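스킨다이빙 입문 3주차 강의 노트: 부력과 웨이트 맞추기

지난 시간에 마스크 물 빼기까지 하느라 다들 고생 많으셨어요. 코에 물 들어간 이야기는 뒤풀이에서 실컷 하기로 하고, 오늘은 제가 개인적으로 제일 좋아하는 주제인 부력 이야기를 해 보려고 합니다. 조금 길어질 수 있으니 편하게 들어 주세요.

1. 왜 뜨고 왜 가라앉을까

물속에 들어간 몸은 자기가 밀어낸 물의 무게만큼 위로 떠밀립니다. 학교 다닐 때 배운 아르키메데스 원리 그대로예요. 바닷물은 민물보다 조금 무거워서 같은 사람이라도 바다에서 더 잘 뜹니다. 수영장에서 딱 맞던 웨이트가 바다에서 모자라게 느껴지는 것도 그런 까닭이지요. 여기에 슈트까지 입으면 네오프렌 속의 작은 기포들이 부력을 보태는데, 깊이 내려가면 이 기포가 눌려서 부력이 줄어듭니다. 수심 10미터의 압력은 수면의 두 배쯤 된다는 것, 첫 시간에 말씀드렸던 것 기억나시나요?

2. 웨이트는 얼마나 찰까

체중의 몇 퍼센트라는 식의 공식이 돌아다니기는 하는데, 저는 출발점 정도로만 쓰시라고 권합니다. 체형도 다르고 슈트 두께도 다르니까요. 프리다이빙에서는 숨을 편안히 내쉰 상태로 수면에 떠 있을 수 있어야 하고, 욕심내서 무겁게 차는 것보다 조금 가벼운 쪽이 훨씬 안전합니다.

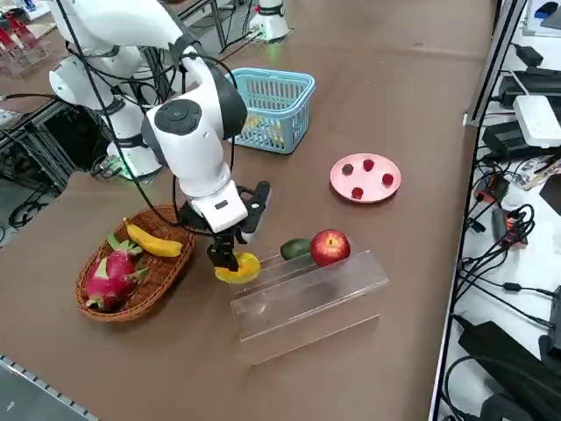
벨트는 허리보다 살짝 아래, 골반에 걸치듯 매 주세요. 고무 벨트가 좋은 것은 내려가면서 배가 눌려도 같이 줄어들어 돌아가지 않기 때문입니다. 버클은 반드시 한 손으로 풀 수 있어야 하고요, 오른손으로도 왼손으로도 풀어 보세요! 저는 아직도 입수 전에 꼭 한 번씩 해 봅니다.

3. 수영장 실습

짝은 쇼바 레디 님과 입사 게브레미카엘 님, 멜라니 랑드리 님과 은크루마 아게망 님입니다. 900그램짜리 웨이트를 하나씩 더하거나 빼면서 수면에서의 높이를 서로 봐 주시고, 결과는 로그북에 적어 주세요. 슈트 두께도 같이 적어 두면 나중에 정말 고마울 거예요. 한 사람이 잠수하면 짝은 수면에서 계속 지켜보고, 올라온 뒤에도 30초는 눈을 떼지 않습니다.

다음 시간 준비물: 롱핀, 스노클, 로그북, 따뜻한 겉옷. 벨트가 없는 분은 시바프라사드 아차리아 조교에게 미리 말씀해 주세요.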